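The Pernano Folding Worktable, After 11 Months of Being Leaned On 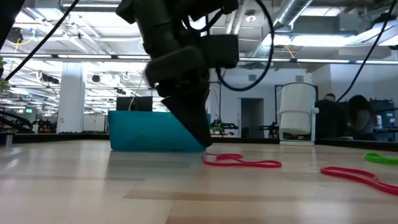
The teal bin on a light wooden tabletop.

I have owned four tables that claimed to fold. One folded while I was eating at it. One needed two adults and a rubber mallet. The third came from my brother-in-law and I'm still not sure it was a table. The Pernano is the fourth, and it has been up and down in my spare room since last July without taking a finger off anybody, so I suppose it has earned a review.

First, what you get. The Pernano comes in a flat carton that weighs more than it looks like it should. Inside are the top, two leg frames, a bag of bolts and an instruction sheet drawn by someone with great confidence in the reader. Step 3 and step 4 are the same drawing. I studied them for a while, the way you study those puzzles in dentists' waiting rooms, and eventually decided that step 4 was there for emphasis.

Assembly took me most of an evening. You'll want your own hex key, as the one supplied is made of something like licorice. Once the legs are on, though, you never have to do it again, and the folding itself is a decent piece of thinking. There's a bar under each end. Squeeze it, the legs swing in, and they stay in until you pull them out. My old Cordeiro had a spring catch that had to be pressed with a thumb while the other hand did everything else, and I have a small scar from it that I show to guests.

The top is birch, oiled, and paler than the one on the website. I like it pale. Coffee likes it too. Pernano says to re-oil twice a year and I did it once, in a burst of virtue, and then put the tin somewhere safe and haven't seen it since. There's a ring near one corner from a soup bowl. If you mind that sort of thing, buy a tablecloth, or the Grivovberg, which has a wipe-clean surface and all the charm of a hospital tray.

Now the wobble. Every folding table has one, and the manufacturers all pretend otherwise. The Pernano's is slight, runs lengthwise, and shows up mainly when you erase something. Typing is fine. Kneading dough is fine if you stand at the end and push down instead of forward. I clamped a sewing machine to it for a set of curtains and the whole arrangement walked a little way toward the window, but I was going pretty fast and the curtains were a bad idea from the start.

My neighbor Oľga Dvořáček borrowed it for a yard sale and kept it for 18 days, which was a longer yard sale than I'd pictured. She put a box of her late uncle's encyclopedias on it, then a second box, then a microwave. It held. She also told me she had been offered money for it twice and had thought it over the second time.

The rating printed on the underside is 100 kilos. I can't vouch for that number. I did stand on it to change a light bulb, which the instruction sheet forbids with a drawing of a sad man, and it complained less than my stepladder does.

Things I'd change: the rubber feet fall off. They are pushed on and that is all that's holding them, so each time you drag the table across a rug you leave one behind like a deer dropping. I glued mine in the end. The carrying handle is on the wrong side if you're left-handed, and I'm told there is no left-handed version. The replacement bolts come only from Pernano, by mail, in a padded envelope big enough for a ham.

And the storage. Folded, it's slim enough to go behind a door, but not behind a door you plan to open all the way. Measure first. I didn't, and my hall closet is now more of a suggestion.

I looked at the Eltov too before buying. It's cheaper and lighter, and the one in the store had been repaired with tape by the store. The salesman said it was good for 1000 folds. I asked what happened on the next one and he went to check on something in the back.

So, would I buy the Pernano again? Yes, with glue in the same order. If you've got a spare room that has to be an office in the morning and a bedroom by the time your mother gets in from the airport, it does the job with very little drama. Four stars. The fifth is under the couch somewhere, with the first rubber foot.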